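Smoke, ribs and a very patient butcher: a chat with Lamisi Zakaria

By Sena Atinga
27/08/2024

Lamisi Zakaria is late, then I'm late, then we're both stood in the yard behind her unit in Hadstead shouting over an extractor fan. She runs Rotia, which does smoked meat on a hatch at the front and catering everywhere else. Brisket, short ribs, chicken thighs, a goat shoulder if you ring ahead. We've got forty minutes before she has to load up.

"Ask me while I trim," she says. So I do.

First thing, fuel. Everyone wants to know. She's on charcoal for the heat and split oak for the smoke, a bit of cherry on the poultry. No pellets. "I've nothing against them. My brother-in-law's got one and he's asleep in a chair by two o'clock with a lovely pork shoulder going. I'd get bored. I like poking things."

How did she start? On a kettle barbecue with a wonky leg, in a shared garden in Lelley, a brick under one side. Her mum grilled tilapia and guinea fowl over coals and never owned a thermometer. Lamisi owns nine. "Mum thinks it's hilarious. She holds her hand over the grate and says, 'That's ready.' And it is ready. I can't do it. I've burnt my hand trying."

The first proper smoker was an offset, bought second hand off a man in Sandberg who was moving abroad. It leaked. Smoke out of the door, smoke out of the joint where the firebox meets the barrel, smoke everywhere but the chimney. She spent a weekend with a tube of high temperature sealant and a roll of gasket tape.

"Get the door sealed before you learn anything else. I spent a whole summer thinking I was bad at fires. I'd open the vent, close the vent, open it again. Temperature all over the shop. Then I did the seal and I could cook."

The one she's got now cost her 2850 pounds, plus another 618 for the stand and getting it delivered, and she winces telling me. Thicker steel. Takes an age to come up but then it sits there. She cooks low, lower than most of the books say, and leaves brisket on overnight.

And who watches it overnight?

"Me! In a camping chair. I've got an alarm on the probe but I don't trust it. It went off once for no reason and once it didn't go off when it should of."

What happened then?

"Pulled beef happened. Very cheap pulled beef."

We get on to the stall question, the bit where a big joint stops climbing in temperature and just sits for hours. People panic. They chuck on more charcoal, they open the lid to look. Lamisi wraps in butcher's paper once the bark's gone dark and won't scrape off with a fingernail. Not foil, mostly. Foil goes soft on her, she says, like a pot roast. Though she'll use it for ribs, for the last hour, with a splash of apple juice. No sugar in the rub if the fire's running hot.

Her rub for beef is salt and coarse pepper. That's the lot. The chicken is a different matter: ginger, ground peanuts, chilli, a little onion powder, a stock cube crumbled in. It's her mum's kebab mix more or less, and it's the thing that sells out. She won't give me the amounts. I ask twice.

"Toast the peanuts. Press the oil out in kitchen paper or it goes to paste. I'll give you that for free."

The hatch opens at noon and shuts when the trays are empty. Her busiest day so far was in June, when she served 93 portions of chicken and ran out of flatbreads, so the last few went out on sliced white. Folk liked it. Some still ask.

I wanted to know about gas. She's got a two burner gas grill by the hatch for finishing and doesn't hide it. "If it's a wet evening and you want sausages, light the gas and eat your sausages. Please. I do." What she can't stand is lighter fluid, and the instant light bags. She uses a chimney starter and a couple of natural firelighters, waits till the top coals are ashed over at the edges, tips them in. Fifteen minutes, maybe twenty if it's windy.

Cleaning. I confess mine has last year's grease in the bottom. She puts the knife down and looks at me.

"Do it tonight. Scrape it, don't hose it. Ash and water makes a sort of cement and it'll eat the metal. Then wipe the grates with a bit of oil on a rag, while theyre warm."

I did do it, for the record. Took an hour and a paint scraper.

What would she tell somebody buying their first smoker? Small one. Cheap cut. Chicken thighs before brisket, every time, they're forgiving and you can eat at a normal hour. Write down what you did. She has a stack of school exercise books with times and weather and swear words in, going back to the brick garden.

Next is a second hatch, over in Sandberg if the lease comes through. She's put by 3343 pounds and reckons that covers the extraction and not much more. There's a name argument going on with her sister, who wants something with "smokehouse" in it. Lamisi wants to keep Rotia. The sister does the books so it may not be up to her.

The fan cuts out. She's already got a tray under each arm and is asking me to get the van door, so that's where the notes stop. Last thing I've got written down is "vinegar slaw, NOT mayo", underlined.

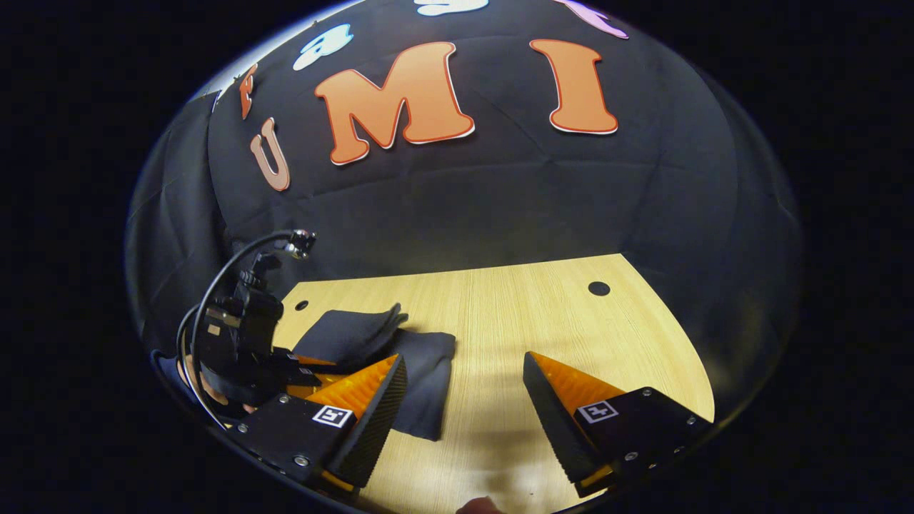 Big orange letters and a cloud on the black backdrop.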